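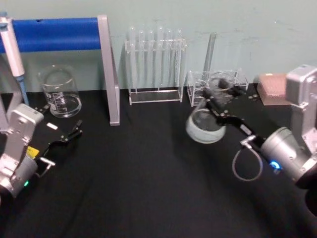
Bench Inspection Checklist, Two-Arm Glassware Handling Study
Project: Mivari
Site: Clistdale lab, wet bench
Filled in by: Henrique Leitão
Round: November, morning

Complete sections 1 to 5 before the first recorded run of the day. Mark each line OK, FIX or N/A and write the comment at the time of the check.

1. Bench and cloth

1.1 Black cloth laid to the table edges. OK
1.2 No folds high enough to catch a beaker base. OK
Comment: Some wrinkling after yesterday's runs. Smoothed by hand. Small wrinkles stay in on purpose, as the policy was trained with them and we don't iron for evaluation.
1.3 Loose items cleared from both arms' reach. FIX
Comment: A marker pen and two wipes removed. Rechecked, now OK.
1.4 Spill kit within reach of the operator chair. OK

2. Arms and grippers

2.1 Emergency stop pressed and released, both arms. OK
Comment: Both arms held position with power cut to the joints. Left arm sagged slightly before the brake caught. Same as last month, inside the limit.
2.2 Finger bolts checked with the small hex key. OK
2.3 Finger pads clean, no glass dust. FIX
Comment: Right pads had a gray film. Wiped with alcohol and let dry.
2.4 Grip force limit set to the glassware profile. OK
2.5 Cables free through the full range of the wrist. OK
Comment: Ran the slow sweep twice. The right cable needs watching when the wrist turns past its usual range. Please don't shorten the loop, it was shortened in the spring and pulled on the connector.

3. Glassware and racks

3.1 Every piece checked against the light for chips and cracks. FIX
Comment: One flask from the spare drawer has a star crack near the base. Thrown out and written in the breakage log.
3.2 Racks on their tape marks before each reset. OK
3.3 Test liquid is water only. OK
3.4 Scale markings readable on all beakers in use. OK

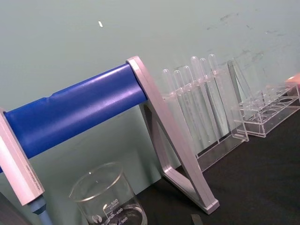 Why is glassware kept to water during the method comparison?
The comparison measures grasp and transfer, and the liquid has no effect on the score. Water keeps a drop or a spill to a cleanup job, and the run can go on after the cloth is changed.

4. Method settings

4.1 Correct policy loaded for the block. OK
Comment: Block A is the baseline, which uses the head view only. Block B adds the wrist view. Check the loaded name on the operator screen and not the folder name. The folders were renamed by Yazıcı's group and two of them look alike.
4.2 Training set version matches the plan. OK
Comment: 3,794 demonstrations, both blocks.
4.3 Wrist view sharp and not fogged. OK
4.4 Start poses drawn from the printed list. OK
4.5 Bivonex force logger running, clock matched to the arm controller. FIX
Comment: Logger clock was behind. Synced again and restarted. The first two practice runs have bad time stamps and are not to be used.

5. Results so far and what they mean for safety
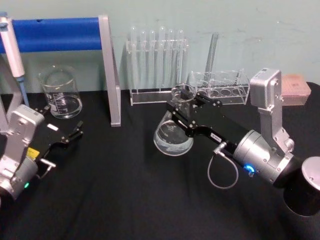
The wrist view has helped most with clear glass, and that changes what we inspect. Of 179 scored transfers in Block B, 14 ended in a stop by the operator. In Block A there were 81 stops over the same number of transfers. Most Block A stops came from the fingers closing too high or too far to one side. A neck grasp on an Erlenmeyer flask, with the wide base hanging below the fingers, is where a small error matters most, and a flask lifted at a tilt with some liquid in it should be watched until it is back on the cloth. Stop the run if the flask turns in the fingers. A steady tilt is acceptable and is scored as normal.

5.1 Operator has read the stop rules for neck grasps. OK
5.2 Second person in the room for all flask runs. OK
5.3 Face shields on for anyone inside the floor line. FIX
Comment: One shield scratched badly enough to blur the view. Replaced from the cabinet. Two spares left, order more.
5.4 Stops from the last session entered with a cause. FIX
Comment: Three entries say only "bad grasp." Sent back to be filled in. We need to know whether the fingers missed, slipped or hit the rack.

Open items

Right finger pads: film came back within a day last time. Check again at noon.
Left brake: no action, compare next month.
Folder names: ask Yazıcı to change the two that look alike.
Face shields: order pending.

Cleared for runs: Yes, flask runs after 5.4 is complete.
Signed: H. Leitão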